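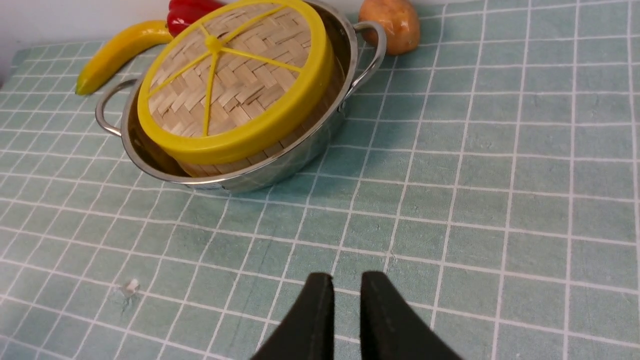
家事のうちで最後まで人の手に残るのは鍋の扱いだろう、とAoife Ní Chonaillは言う。床の掃除は平面の問題に落とせたし、洗濯物をたたむ作業も遅いながら形になってきた。しかし台所では、道具が重なり、傾き、光る。把持の計画を立てる前に、どこまでが一つの物体なのかを決めなければならない。

台所作業の自動化に取り組むJesentの試験項目には、蒸し器の設置と取り出しが含まれている。浅いステンレス鍋に竹の蒸し器を入れ、また出す。人間なら考えずに済ませる作業だが、蒸し器は鍋の中で斜めに引っかかることがある。傾いた状態から水平に戻すには、縁のどこを押すか、あるいはどこをつまんで引くかを選ばなければならない。二本指のグリッパでは接触点が限られ、選択を誤ると蓋だけが持ち上がる。

鏡面の鍋は認識側にも負担をかける。外壁には卓上の格子柄がゆがんで映り込み、深度推定はこれを実在の面と取り違えやすい。距離の誤差が数ミリでも、指先が縁に当たるか、縁の外側を空振りするかが変わる。無地の布に替えれば数字は改善するが、Jesentは柄物のクロスを試験から外していない。家庭の食卓に敷かれている布を、利用者に選び直してもらうわけにはいかないという判断である。

同社が今年まとめた内部評価では、蒸し器に関する試行は911回に及んだ。条件は4通りで、初期姿勢が水平か傾斜か、蓋があるかないかを組み合わせている。水平で蓋なしの条件はほぼ安定した。傾斜で蓋ありの条件では、完了までに人の介入を要した試行が全体の40パーセントを占める。失敗の型は3つに分類された。蓋の分離、鍋ごとの引きずり、指の滑りである。

このうち対策が進んだのは引きずりだった。軽い鍋は、蒸し器の側壁に横向きの力をかけるとそのまま卓上を動く。手首の力覚センサで抵抗の変化を監視し、鍋が動き始めた時点で押す方向を上向きに切り替える制御が組み込まれた。滑りについては指先の表面材を替えて試験中である。蓋の分離には決め手がない。編んだ竹は力をかけるとわずかにたわみ、たわみの大きさは個体ごとに異なる。蓋の外周にプラスチックの縁がついた型では縁を把持点に使えるものの、本体との固定が弱ければ結果は変わらない。

工場の現場と比べると、差は明瞭になる。部品供給装置を手がけるDrerndenのラインでは、供給される部品の姿勢を治具で拘束している。照明は固定され、容器の材質も指定できる。ロボットの腕そのものは家庭向けの試作機と大差なくても、稼働率には大きな開きが出る。同社の設計担当Buckleyは、自社の装置を台所に持ち込めば最初の一時間で止まるはずだと話した。治具を外した状態での性能は、そもそも仕様書に記載していない。

では家庭側に治具を置けばよいか。調理台に固定具を組み込む案は以前からあり、Namoという試作キッチンでは鍋の位置決め用のくぼみが天板に設けられた。鍋の位置のばらつきは減った。一方で、くぼみに合わない径の鍋は使えず、掃除の手間が増えた。蒸し器の傾きは鍋の内側で生じるため、天板の工夫では解消しない。

評価方法にも課題が残る。食材の代わりに模型を使う試験では、配置を繰り返し再現できる反面、重さや表面の摩擦が実物と異なる。湯気も立たない。蒸し調理を最後まで任せるなら、結露したレンズ、熱を持った取っ手、水を含んで重くなった竹を扱う必要がある。Jesentが現在公表しているのは常温での結果に限られ、加熱を伴う試験は12月に始める計画だという。

現時点で機械に任せられるのは、空の蒸し器を水平に置き、合図を待って蓋を外すところまでと見てよい。傾いた蒸し器の復帰は、成功する試行があっても所要時間のばらつきが大きく、ほかの調理工程と並行させるには向かない。次の評価では、蓋を押さえながら本体を起こす双腕の手順が比較対象に加わる。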